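We're Skellirance, a small outfit that reads public safety claims and checks them against the paperwork. Curfews, camera contracts, "record drops" in crime, new patrol units with their own logo. If a city hall says it works, we ask to see how they know.

## Why we started

Yurani Ñahui spent years going to council meetings in Zapata, a town of more than 3000 people, and heard the same thing at most of them. Crime was down, or it was up, and either way the answer was whatever had already been put on the agenda. She asked for the call logs one September and got a brochure.

So she asked again. It took 65 days. The logs showed that the overnight curfew had been credited with a quiet stretch that began before the curfew did. Maybe it helped afterward. The town couldn't say, and didn't seem bothered that it couldn't.

## What we do

We file records requests, read what comes back, and publish it with our notes. So far that's 123 requests to 34 local governments. Some answered quickly. Some sent pages so blacked out that we posted them as they were.

We don't rank towns by how dangerous they are. We've seen those lists, and we've seen how they get made — usually one bad year in a small place, divided by very few residents.
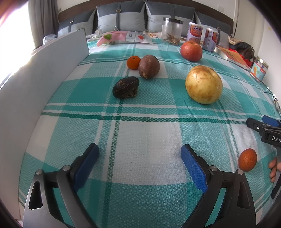
## Who pays for it

Readers, mostly. Flivico, a records software firm, hosts our archive at a discount, and we've written two unfriendly pieces about its products since. We turned down money from Fiva, which sells gunshot sensors to police departments and wanted to see drafts first.

## What we'd rather you didn't assume

We aren't against the police, and we aren't a fan club either. A chief who shows us good numbers will get a plain write-up saying so. It has happened a few times.

We also get things wrong. Corrections go at the top of the article, with the old wording left in. If you think we've misread a document, send us the page number. The inbox is checked every day except Sunday.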